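Consumer Claims and Evidence
Handout 4: Reading a kitchenware study without being taken in
9/30/22

Read this before the seminar and bring the Losis report with you, marked up. I don't mean highlighted. I mean with questions in the margin.

Last time we looked at what the word "tested" is doing on a package. Most of you were too kind to it. "Tested" tells you that somebody did something to the product at some point. It does not tell you what was done, how often, compared to what, or whether the product came out of it well. A pan that failed has been tested.

Today's material is the Losis report on cooking utensils, paid for by Ferri, which sells cooking utensils. That fact alone does not make the report wrong. Companies pay for sound work all the time. It does mean you should read the methods section first and the summary last, and most people do the reverse.

The headline claim

"Home cooks prefer silicone-tipped tools." The report gives 1,254 completed questionnaires, which sounds like plenty. Now find the page where it says how people were recruited. They were customers who had registered a Ferri product for the warranty. So the report has asked people who bought a thing whether they like the kind of thing they bought. A large number of the wrong people is still the wrong people, and making the pile bigger only makes the mistake look more solid.

Look also at the wording of question 2: "How much do you prefer silicone to bare metal?" There is no box for "I don't." The lowest answer on offer is "slightly." I would like each of you to rewrite that question so that a person who can't stand silicone has somewhere to put the cross. 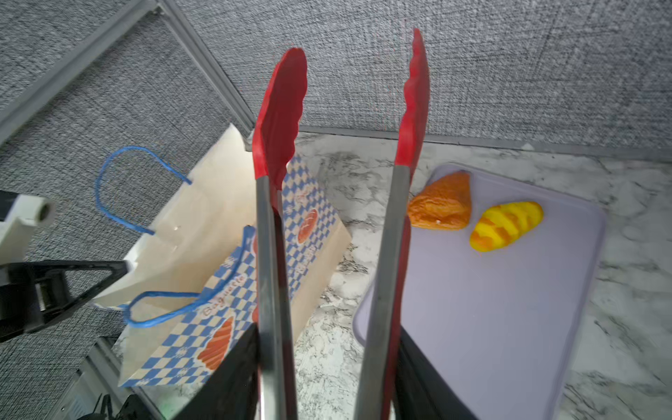 Mirko Marino wrote in the margin of last year's copy that I was being unfair, and that a customer survey is still useful to the company even if it can't speak for everybody. Fine. He's right that Ferri may learn something from it about Ferri customers. My complaint is with "home cooks," two words that quietly widen the group from people with a warranty card to everyone with a stove. If the summary had said "our customers," I would have very little to say, and the report would have had very little to sell.

The durability claim

The second part says the tools "last up to 4 times longer." Take the phrase to pieces.

"Up to" sets a ceiling. A tool that lasts exactly as long as its rival fits under that ceiling, and so does one that breaks in a week.

"Longer" needs a "than." The footnote says "than leading alternatives," and the alternatives are not named. When I wrote to ask, I was told that the list was commercially sensitive. Draw your own conclusions, but write down that they are yours.

"Last" is the one students skip. Last until what? Until the tip cracks, the hinge loosens, the color fades, or the owner gets bored? The report counts a tool as finished when the owner "would consider replacing it." I have been considering replacing my can opener since I moved to Ludside.

The comparison group

Here the report does something a bit better, and I'll give it credit. For the cleaning claim it brought in 27 households in Clandau and had each of them use both kinds of tool. Same kitchen, same cook, same dishwasher. That removes a good many excuses. It is a small group, and one town, and I'd want to know who chose the households, but the design at least allows for the answer "no difference." The design behind the headline claim did not.

Notice that this part, the more careful one, also has the duller result. It found a small gain in cleaning for sticky foods and none for anything else. It gets two lines in the summary.

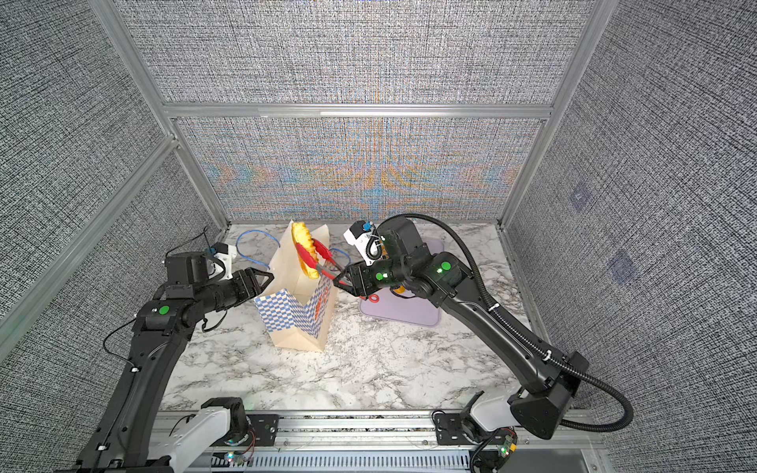

Ornella Cirillo

For the seminar

Pick one claim from the report that we haven't covered here. Write down, in a single sentence, what would have to be seen for the claim to be false. If you can't write the sentence, say so and explain where you got stuck, since some of the claims can't be failed by any result at all ("designed with real cooks in mind" is one, and you may not choose it).

Then find the nearest thing to evidence the report offers for your claim. Quote it in full, with the footnote. Do not put it in your own words yet. People tidy up a weak claim when they paraphrase it, and I've caught myself doing it in these notes.

One page is enough. Please don't tell me that "more research is needed" unless you say which research, and what result would change your mind.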